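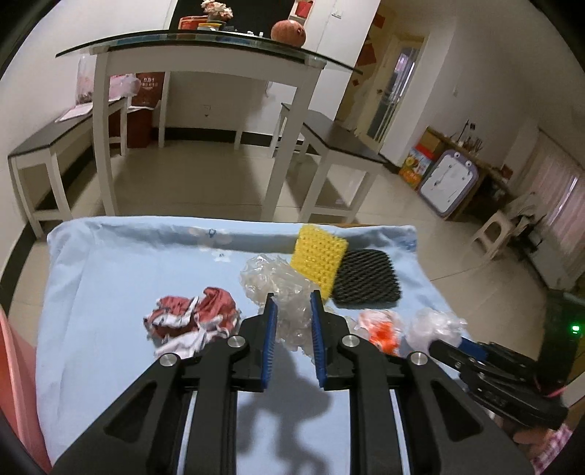 Forty Laps for the Therapy Pool

So I did it! Forty laps of the Vimton park loop, on foot, in one very long Saturday, to raise money for the hydrotherapy pool at the Skavis Center. My legs are still not speaking to me, but I wanted to get this written while I still remember the good bits.

If you're new here, the Skavis Center is where my nephew goes for his swim therapy. The pool is small and warm and wonderful, and the hoist that gets kids in and out of it is older than I am. They've been patching it up for years. When it's out of service, the kids who can't manage the steps just don't swim that week, and my nephew is one of those kids. He lives for the pool. You have never seen a child so happy to be splashed in the face.

The loop is short, which is why I picked it. I figured short laps meant lots of chances to grab a drink, change my socks and see people, and that part worked out great. What I hadn't thought about was the hill by the tennis courts. Once, it's a nice little hill. By lap thirty I was calling it names out loud, and a lady with a stroller gave me a very wide berth.

I started at six in the morning with two friends from work and a thermos. It was gray and chilly and I was grinning like a fool. By mid-morning there was an actual crowd! Neighbors came, half the girls' softball team came (in uniform, straight from practice), and a whole row of little kids from the center sat at the start line with cowbells. If you have a choice between an energy gel and a six-year-old with a cowbell, take the cowbell.

People signed up to walk a lap with me for a small donation, and that turned out to be my favorite part of the day. You get such good conversations out of one lap. I heard about somebody's knee surgery, somebody's divorce, and a recipe for lemon bars that I have since made twice. One man walked the entire way around without a word, shook my hand, put a folded bill in the bucket and went home. I think about him a lot.

Then there was the bake table, run by the folks at Yusof Bakery, who sent over 200 rolls and wouldn't take a cent for them. Gone by lunchtime! I got exactly one, with cinnamon, and ate it going uphill, which I don't recommend. Zarneck Hardware lent us folding tables and matched the first $100 in the bucket, and then the guy at the register matched it again out of his own pocket.

Laps thirty-three through thirty-eight were rough. It had started to drizzle, the crowd had thinned out to my sister and a few die-hards under umbrellas, and I had a blister the size of a quarter. I sat down on the bench by the pond and seriously considered staying there until Tuesday. My nephew rolled up next to me, parked his chair and rang his bell right in my ear until I stood up. So that was that.

He did the last lap with me. All of it, hill included, with my sister and me pushing and him yelling "faster" the whole way. There was a finish line made of toilet paper, soggy by then, and he got to break it.

I don't have a final total yet because a few envelopes are still coming in, but the center says the new hoist fund is in much better shape than it was last month, and they're already getting quotes. I'll post the number as soon as I have it. If you pledged per lap and haven't settled up — no pressure, but I did walk every single one of them! You can drop it at the front desk at Skavis or in the jar at the bakery counter.

A few notes for anyone thinking of trying something like this in their own town. Ask the parks office early, ours wanted the form a month ahead. Bring more socks than seems sane. Get a second bucket, and put somebody chatty in charge of it. And do it in June if you can, when it's light late, so you aren't finishing your last laps by flashlight.

My sister is already talking about next year and a kayak. I've told her I'll hold the towels.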